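Pad trials, second notebook
August

Started at 7:10 with both hand-held tools on the bench and the white surface wiped down. The plan was to finish the pad comparison on the Tornen tool before lunch and give the afternoon to the Willcombe controller, which has been waiting since it was unpacked. The plan lasted until 9:30.

Zero check first. Jaw closed, encoder at 0. Jaw opened to the stop, 82 mm. Closed again, and the encoder came back at 0.4 mm. Repeated five times and got 0.4 each time, so it is an offset and can be subtracted. I would still like to know where it comes from. The pads compress a little at closing, and the older pair compresses more than the new ones did at the same force setting. I have written 0.4 on tape on the handle so that I stop looking it up.

Force next. Using the bench load cell between the fingers, spring preload at the middle setting, I get 50 N at full squeeze. The Perić tool gives less at its middle setting but reaches that setting with a shorter trigger travel, and after an hour in the hand I prefer it. Trigger travel does not appear anywhere in the comparison sheet. Added a column.

9:30. The wrist camera stream dropped out. Swapped the cable, no change. Swapped the port, and it came back. Put the original cable back in and it has held since, so the port is the suspect and the cable goes back in the drawer without a label. Lost forty minutes, most of it on a driver reinstall that I should not have started before touching the connectors.

Exposure on the camera is still set to automatic. Over a white surface it hunts whenever a large dark item enters the view, and the marker tracking gets worse for several images in a row. Fixed exposure cures this but then the shadow side of the fingers goes too dark to read the pad edges. I tried four fixed values and settled on the second lowest. To be revisited when the lamp is moved.

Pads. The comparison so far covers three materials on the same finger blocks: the soft one, the textured one and the layered one. Every grasp in the sheet uses the same approach, straight down, close, lift, hold for ten seconds, release. The soft pads have the best record on rigid items and the worst on cloth, where they drag the first layer along with them during closing. The textured pads are even across the board and I have nothing to say against them apart from the dust they collect. The layered pads did best on cloth. The sheet for them now stands at 242 grasps, and I would have stopped at 200 if the slip rate had not started to rise.

The rise is small. Up to grasp 150 there were three slips, all on the same item. From there to the end there were eleven, spread over five items. My guess is edge wear: when the top edge lifts, the cloth catches on the edge before it meets the face of the pad, and the contact patch ends up smaller than it should be. The left pad is ragged along the top and has fine creases in the face. The right one has a raised ridge running diagonally across its upper part, and its lower edge is slightly frayed.
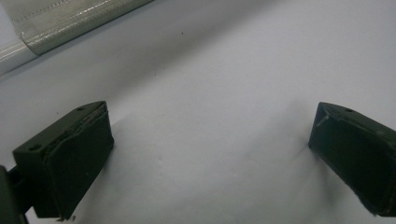
Afternoon, controller

Mounted the Willcombe controller next to the arm base and moved the tool flange cable over. The connector is keyed, but the key is shallow and the plug will start in the wrong orientation if pushed. Marked both halves with paint.

First impression of the software is that it is slower to start and easier to stop. The old controller needs a confirmation before it accepts a protective stop reset, then a second one, and the second one sits behind a window that often opens off screen. The Willcombe has a single physical button. On the other hand it takes close to two minutes from power to ready, and during that time there is no indication of what it is waiting for.

Ran the step response on joint 4 and joint 6 with the gripper mounted and no load. Joint 4 is clean. Joint 6 overshoots at the default gains and rings for longer than I would accept with a payload. Dropped the proportional gain in steps until the ringing was gone, and then found the joint sluggish on small moves, so went back up by one step. Saved as profile 2. Profile 1 is the factory set, and I have not overwritten it.

Gripper command latency was the number I wanted most. Over 3,000 open and close commands, the median is 11 ms, with a tail out to 38. The old controller has a better median and a much worse tail. For replaying hand-held demonstrations the tail is what hurts, as a late close at the end of a reach puts the fingers past the item. I would take the Willcombe on this result alone, if joint 6 can be settled.

One oddity. The latency log contains two entries with a negative time. I assume the clocks stepped during a sync. Removed them from the median and kept them in the raw file. The sync should be turned off during the next run.

Lallska

The adapter plates came from Lallska in the early afternoon. Two of the four fit. The other two have the bolt pattern rotated relative to the drawing, all by the same angle, so probably a datum was read from the wrong side. Usable on the Perić fingers if I accept the camera bracket pointing off axis. I do not accept it. Sent the measurements back with a sketch and asked for two replacements, with no hurry, as the good pair is enough for the side-by-side run.

For tomorrow

New layered pads on the Tornen tool, from the same sheet of stock, with the top edge tucked over the block and glued. If the slip rate drops to where it was before grasp 150, edge wear is a fair explanation. If it does not, I will have to look at the spring, which has done as many cycles as the pads and which I have been leaving out of this.

Recheck the 0.4 mm offset with the new pads in place before anything else.

Joint 6 again, with a payload this time.

Shut down at 6:20. Arm parked, controller off at the wall, raw logs copied to the second drive.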